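The Pear

The arm stopped at ten past four in the afternoon, with its fingers shut, and Daranee Thaweesak, who had been waiting for it to stop for most of the week, was at the sink with her back to it and missed the moment altogether.

She dried her hands and came over. The arm had been her project all that spring at the Miltham workshop, and she was fonder of it than she liked to let on. It was meant to help people who could no longer manage a kitchen by themselves, and it had learned to lift a fruit from one place and set it down in another so gently that old Wichai Phetsri, who swept up in the evenings and had opinions on everything, said it had better manners than his sons.

But something had gone wrong with it in April. Every so often it would close its fingers on nothing at all, a good hand's width from whatever it was supposed to be picking up, and then it would report in its cheerful green letters that the job was done. Pick complete. Twice it had gone on from there to carry its handful of air across the table and put it down with great care.

"It thinks it has the pear," she called over her shoulder.

Emilian Nedelcu came in from the other room with a sandwich. He had written most of the part that did the thinking, and he took its mistakes a little personally, the way a father does when the school telephones. He bent down and looked along the table with one eye closed, and then he looked at her screen, where the view from the wrist was still up.
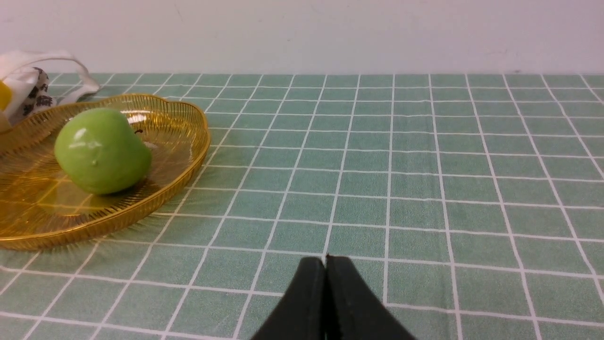 Green on Green

"Well, it's the cloth," Emilian said, after he had chewed for a while. "Green pear, green cloth. Poor thing can't tell its lunch from the tablecloth."

It was a comfortable answer and Daranee would dearly have loved to take it. They could have had a white sheet down in a minute and been home by supper. But the pear was a bright, glossy lime and the cloth was a dull sage, and that golden tray ran between them like a fence, and besides, the arm had done the same thing on the bare bench with a lemon. She told him so. He said he had forgotten about the lemon, in the voice of a man who had not.

So she pressed the red stop button, because that was the rule before anybody's hands went near the thing - even a tired arm can pinch - and she pulled up the stool and began at the wrist and worked inward. It was slow going. The light moved along the wall, and Emilian finished his sandwich and fetched the small screwdrivers without being asked, and they talked about his sister's wedding in Lilbridge and whether it would rain on it.

The collar was what she found in the end. It was the ring that held the camera to the wrist, and when she put her thumb against it, it gave. There was hardly any movement in it, less than you would feel in a loose tooth, but the arm had been measuring the whole world from that spot, and the world had been sliding about underneath it.

"And the fingers?" said Emilian. "Why does it think it's holding something?"

That took until dark. The feeler in the right finger had a tired little spring, and whenever the two fingers met and pressed on each other, it took the one for a piece of fruit. Either fault alone they would have caught in a day. Together they had covered for each other like a pair of naughty children.

Daranee wrote both of them down in the book, with the hour beside them, and under that she wrote that nobody was to run the arm near a person until the spring was changed and the collar had been checked by 2 people. Emilian read it over and signed. He didn't argue, though it would mean telling Siriporn Ratanaporn, whose mother had been promised the first try of it, that she would have to wait.

"I'll ring her," he said. "She'll be kind about it, and that'll be worse."

Wichai came in with his broom and stood looking at the arm for a bit. He asked if it was broken. Daranee said yes, for now, and he nodded and swept around the legs of the table, and then asked whether, in that case, anyone was going to eat the pear.

Last updated: April
Contact the author | Copyright Udulari Stories, all rights reserved | Back to top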